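Trullura Residential Services
Household Routines Program
Progress report to the Miranda Fund, second period

Prepared by Seija Laitinen, Program Coordinator

1. Purpose of this report

This report sets out progress on the Household Routines Program during the second funding period, as required under the grant agreement. It covers the furnished living room at Prandow House, the fruit and table-service routine, expenditure to the end of February, and the work planned for the remainder of the grant.

The program supports adults who are preparing to move from shared accommodation into a home of their own. The routines are everyday ones: setting out food for guests, clearing a table, keeping a floor free of trip hazards, and caring for furniture that marks easily. The first period dealt with the kitchen and the laundry. The second has been given over almost entirely to the living room.

2. Work completed

2.1 Furnishing of the living room

The room is now in regular use. It has a long sectional sofa in a light beige-grey leather, a triangular glass coffee table with rounded corners, a large light grey carpet and a curved brown lounge chair on a round base. The layout was settled after two trial arrangements. In the first, the sofa stood across the room and participants had to carry dishes behind it. In the second, now adopted, the sofa runs along one side and the carpet is left open.

Some participants found the glass table difficult at first. Its edges are hard to judge when one is carrying a full dish, and every fingerprint shows. The program team considered replacing it but decided to keep it, as many rental units in the area are let with glass furniture and the practice was felt to be worthwhile. The cleaning instructions have been rewritten in plainer language and are kept in the sideboard drawer.

2.2 Fruit and table service

The fruit routine was introduced on the recommendation of the dietitian and is held on Thursday afternoons. Participants choose the fruit, rinse and drain it at the kitchen sink, and serve it in the living room. Green grapes have become the usual choice. They are inexpensive for most of the year, they need no knife, and a bunch has to be handled with some care if the berries are to stay on the stem.

The written routine asks for the bunch to be supported from underneath while the stem is held, and for it to be brought low over the dish before it is let go. Any berries that are soft or browning are taken off before serving. Yellow or orange-tinged berries are left on if they are firm.

Prandow House living room

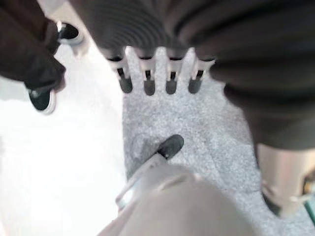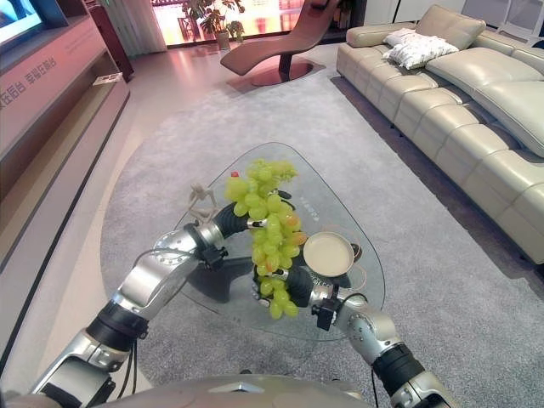
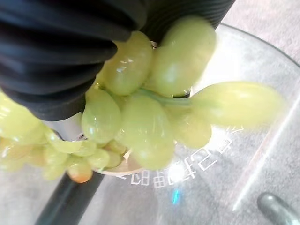 Should grapes be rinsed before they go into the refrigerator or just before serving?

Just before serving. Grapes keep longer when they are stored dry and unwashed, in a bag or container that lets some air through. Rinse the whole bunch under cold running water, let it drain in a colander and pat it with a clean towel so that it does not drip on the table.

2.3 Written materials

The living-room booklet has been completed and printed by Imeck. The print run was 1,000 copies, of which 790 have been distributed to participants, family members and partner residences. The balance is held at the Prandow House office. The section on fruit was revised after the first proofs, when it was pointed out that the instructions for grapes and for berries had been run together.

A large-print version is in draft. It follows the same order as the standard booklet, although the page on caring for leather will be split over a double page to keep the type at a readable size.

3. Matters arising

Leather care. The sofa is pale and shows dye transfer from dark denim. The supplier's advice is to wipe the seat cushions with a barely damp cloth and to avoid household sprays. This has been added to the weekly list. The throw pillow cover is washed separately.

Carpet. Fruit that falls on the carpet and is stepped on leaves a sticky mark that is slow to come out. Participants are now asked to check the floor on the side of the table nearest the sofa before sitting down. A small hand brush has been purchased and is stored with the table cloths.

Dishes. The shallow dishes are well liked but do not hold a large bunch securely -- berries tend to roll off over the rim. The team has discussed a deeper bowl for larger groups. No purchase has been made, and the cost would be met from the existing equipment line.

Timing. The afternoon session was originally to begin at 2:00. It has been moved later at the request of participants who work mornings, and attendance has been steadier as a result. The later start leaves less time for clearing up, and on several occasions the table was wiped by staff after participants had gone home. This is recognized as a shortcoming, as clearing up is part of the routine. The session plan has been adjusted so that clearing begins before the last of the tea is poured.

4. Expenditure

Spending remains within the approved budget. Furniture came in slightly under the estimate, the lounge chair having been bought second-hand. Printing was higher than forecast owing to the change of proofs noted in section 2.3. The program does not seek a variation at this time. A full statement by budget line is provided separately by the finance office.

5. Work planned for the next period

The next period will extend table service to hot drinks and to a light cold supper. Hot drinks raise questions about the glass table top, and suitable mats will be bought before those sessions begin. The supper menu is under discussion with the dietitian and will include at least one dish requiring no cooking.

The large-print booklet will go to proof once the leather-care pages are settled. Remaining copies of the standard booklet will be offered first to partner residences that have not yet received any.

The team also intends to ask participants to review the living-room layout after a longer period of use, in particular the distance between the lounge chair and the table, on which opinions differ.

Questions concerning this report may be directed to Seija Laitinen at the Prandow House office.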